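## Requesting a kitchen modification in senior rental housing

Applies to tenants aged 62 and over in buildings managed through Driseo. Allow 30 days for a reply.

1. Ask the building office for the modification form. Murray Tipoki handles requests for the Pearce Street buildings.
2. State the barrier, then the change. "Cannot reach the upper shelves from a seated position" is enough. A diagnosis is not required on the form.
3. Measure the clear floor space in front of the sink and stove. Enter it in inches – the form rejects feet.
4. Attach a letter from a doctor, nurse or social worker. One page is fine.
5. Make a copy of everything, then hand it in and ask for a dated receipt. 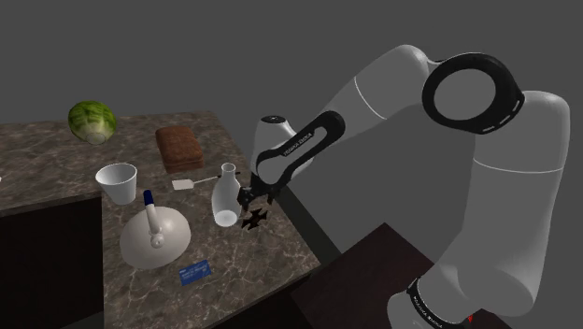
6. If no reply arrives within 30 days, send a second copy marked "follow-up" and include the receipt.
7. If the request is denied, ask for the reason in writing. Appeals go to Rosalie Gruber, tenant services, Tuesday mornings only.

Grab bars and lever faucets use a shorter form – see the front desk. Its reply time is 8 days.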